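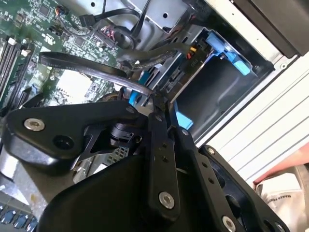
Rehema Mussa had repaired computers at Hegarty for 7 years, and in September they gave her a colleague without a face. It came from a firm called Mesteck. On the paper its name was Flulel, but in the workshop everybody said "the arm".

"It will do the cables first," said Lorcan Egan, who was the manager and liked new things. "After that, the drives. After that, who knows?"

"Who knows," said Rehema.

The first machine took it 53 minutes. She could do the same work while her tea was still too hot to drink. The arm went to the plug, stopped, went back a little, and came again from the other side, like a guest who is not sure which door is the toilet. Twice it pulled on the wrong cable. She put her hand inside and moved the cable away, and the arm waited for her.

"You must not help it," said Lorcan. "It has to learn."

"I also learned with help," she said.

In the evening he showed her the numbers. Mesteck wanted 100 computers finished without a human hand before they would call the job done. So far there were none. The storeroom had 740 old computers in it, and the rent was paid until spring.

Lorcan went home. Rehema put on her coat, then she took it off again and opened one more case. She turned it a little to the left, so that the plug was easier to reach, and pressed the green button.

"Slowly," she told the arm. "Hold it by the plug. Never by the wire."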